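Review: Amaral desktop simulator, one school term with our robotics club

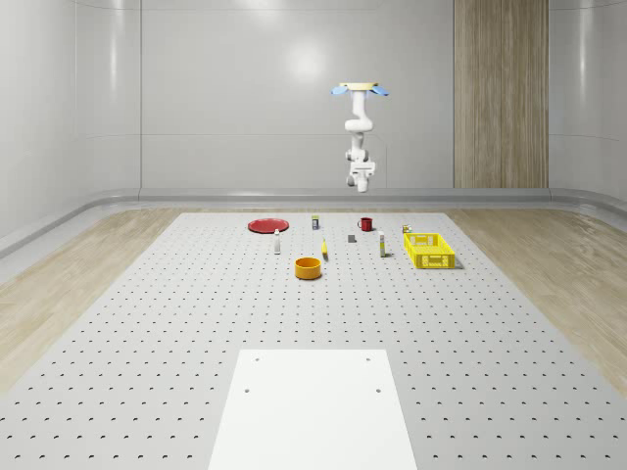

The tabletop room in Amaral, with the arm on its ceiling mount and the household objects on the table.

I help to lead a robotics club at a secondary school. We meet in the afternoon, after lessons, and we have 13 students. For two years we worked with a small kit arm from Brurkik, which we like, but only two students can be near it at the same time and the others wait. In March we bought a club license of Amaral, a simulator for robot arms. I write this review for other clubs who are thinking about the same purchase. We paid the normal price and I have no connection to the company.

What you get

The program comes with several ready rooms. We used almost only the one shown here, a room with a large perforated table and a white arm which hangs upside down over it. On the table are things from a home: a red plate, a red mug, an orange bowl, bottles, a yellow basket and some small items. The student chooses objects, gives them a start position, and writes a program which moves the arm. You can write with blocks or in Python. We started with blocks and after a few meetings the older students changed to Python by themselves.

There are also lesson sheets in PDF. The first ones are good. The later ones look like they were written by another person, and they use commands that have a different name in the current version. We lost one complete meeting with this before we found the correct name in the help menu.

Installation

Our club laptops are old and have 8 GB of memory. Amaral starts on them, but you must turn off the shadows and choose the lower quality for the floor and walls. With the high quality the picture moved in jumps and the students became impatient. On the one better computer in the room everything is smooth and it looks very nice, even the grain of the wooden floor.

The installer wants administrator rights. If your school has a strict IT department, ask them early. We waited two weeks.

The project

Our task for the term was called "Clear the Table". It is our own idea and it is simple to explain: the arm must put the small objects into the yellow basket and leave the plate and the bowl where they are. The students worked in teams, and each team could decide the order of the objects.

The order is more interesting than I expected. One team wanted to begin with the tall bottle beside the basket, because the way is the shortest. Then they saw that with a different order the arm has more free space. They discussed this for a long time, with drawings on paper, and for me this was the best meeting of the term.

The hanging arm was a difficulty at the beginning. Our Brurkik arm stands on the table, so the students have a feeling for which joint does what. When the arm comes from above, this feeling is wrong for some joints. Many times the elbow went to the opposite side from the one they wanted. I would advise to give one full meeting only for moving the joints by hand with the sliders, without any task. We did not do this and we should have.

Gripping

The physics of the gripper is the part I can praise most. Thin objects, like the yellow one that looks like a marker, are hard to take, and they are also hard in real life. If the gripper closes at a bad angle the object turns and slides away. The mug can be taken by the handle or by the rim, and the students found both ways. The slim white bottle falls over very easily. We had many jokes about this bottle.

I am less happy with the basket. When an object touches the side of the basket on the way down, it sometimes starts to shake and then jumps out of it. I wrote to the support and they answered after six days that they know the problem. They gave me a setting which makes the simulation slower but more exact. It helped, but not completely. In our final round one team lost points for such a jump, and we let them repeat the run.

The points

Amaral has a scoring tool where you define zones on the table and how many points each object gives. We made a maximum of 700 points for the full task, with a small penalty for every touch of the bowl. The tool works well and saves a file with all results. The file uses a semicolon between the columns, so be careful when you open it in a spreadsheet.

I miss a way to see all teams on one screen. I had to walk from laptop to laptop with my notebook.

Compared with others

Before the purchase we tried the free version of Vadero. Vadero is easier in the first hour and the younger students preferred its colors. But in the free version the objects stick to the gripper as with a magnet, and then there is not so much to learn about grasping. Onunetti was also recommended to us by another club. It is made for factory lines and the manual is very long, so I think it is more for a technical college.

And the real arm?

Some parents asked if a simulator is enough. My opinion is no. We still bring out the Brurkik arm at every meeting, and the students want to touch something with screws and cables. But now they come to it better prepared. They first plan the grip on the screen, and the time at the real arm is used for real questions. The programs cannot be moved from Amaral to our arm directly, they have to be written again. For a club of beginners I find this acceptable, although I would pay a little more for an export function.

Good points
Realistic gripping, also with difficult objects
Blocks and Python in the same program
Scoring tool is flexible
Runs on old laptops with low quality settings

Bad points
Later lesson sheets are not up to date
Objects can jump out of the basket
No common view for the teacher
No export to our real arm

My rating is 8 out of 10. We will renew the license for the next school year. For the new term the students want to place more objects behind the mug, so that the arm has to go around it. I hope the basket problem will be repaired before then, and if there is an update I will add a note to this review.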